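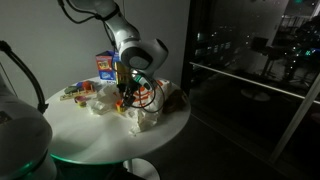 Arm over the round table, gripper just above the small block

Shared workspace rules: cables, loose cloth and evening runs
Forum: Lab practice and safety

palletfox
Hello all. I am writing the house rules for the arm tables at our site in Dullton and I want to hear opinions before I send them to the others. The picture at the top shows a normal table for us: toys, a block, a bag, tissue, cloth. Our present rules were copied from a machine shop and they do not fit this kind of work. They say "the work area must be free of objects", but the objects are the work.

My draft is this:

1. Cables from the wrist and gripper must be checked by hand through the full motion before the first run of a shift.
2. No cloth may hang over the rim of the table.
3. Speed is limited to 20 percent when a person is inside the floor line.
4. Two people are present after 6 in the evening.

I am not sure about rule 2 and rule 4. Please comment.

mira_k
Rule 1 is good, but "checked by hand" is too weak. Write what the person must look for. In your picture the black cables make wide arcs and lie across the bag. For me this is the first thing to correct, before any rule about cloth. A cable which lies on the objects can be pulled together with them. We clip ours to the upper link and leave slack only at the joints.

palletfox
I agree with the clips. The slack is needed for the wrist rotation, but I accept that it is too much. I will add "no cable may touch the table or the objects in any pose of the program".

stepwise
I don't agree with this formulation. "In any pose" cannot be checked by a normal operator. You will have 100 programs and every person will sign the sheet without looking. Better to define 3 test poses (far left, far right, lowest point) and check only these. A rule that people can follow in two minutes is worth more to me than a perfect one.

mira_k
Test poses, yes, but the lowest point must be done with the objects on the table. Otherwise you test a different situation.

stepwise
Fine with me.

oldgantry
About rule 2. I worked at Aerts for a long time and we had the same rule for the packing cells. The reason was not the robot, it was the people: somebody passes, the cloth catches on a sleeve, and everything on the table moves while the arm is going down. I would keep it. If the task is to fold or pick a cloth, make an exception in writing with the name of the task.

palletfox
Thank you, this is a helpful way. I will make an exception list as an appendix. Second picture, from the same table and the same occasion. I would like to know if you see the objects as acceptable under a rule "nothing with a closed handle or loop". The shopping bag is my question.

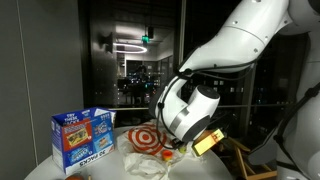 Bags, packaging and the object list

mira_k
The crumpled bag spreads beneath the gripper, so I would treat it as soft material and ask for low speed, also without a person inside the line. The snack box I don't mind, only the open flaps should be considered in the collision height. Many people enter the height of the closed box in the planner.

tk_lathe
I think you are all making this too complicated. It is a light arm with force limits. A bag and a bottle cap are not dangerous. If I had to fill in an object list for every ball I would stop working there.

oldgantry
Force limits protect you from a hard contact. They do not protect you from a cable pulled out of its connector, and that is what costs the week.

tk_lathe
Then write a rule for the cable and leave the ball alone.

stepwise
For once I am with tk_lathe. One line per group of objects (rigid, soft, round) should be enough. At Prurendale we have it on a single page beside the stop button and it gets read.

palletfox
Groups, then. Soft goes with low speed, and the height is measured with flaps open. What about rule 4, two people in the evening? In October it is dark outside very early and the students prefer to stay late.

mira_k
Keep it. With a dark window behind the arm you have reflections of lamps in the glass, so I would also ask to repeat the camera check after dark. This belongs in the same rule.

tk_lathe
Second person in the building, not in the room. Otherwise nobody can run anything after dinner.

oldgantry
In the room. From the corridor you can't reach the stop.

palletfox
I will write "in the room" for now and ask my colleagues. The Zovham template has a field for the evening check, so I can use that. New version comes here when the appendix is ready.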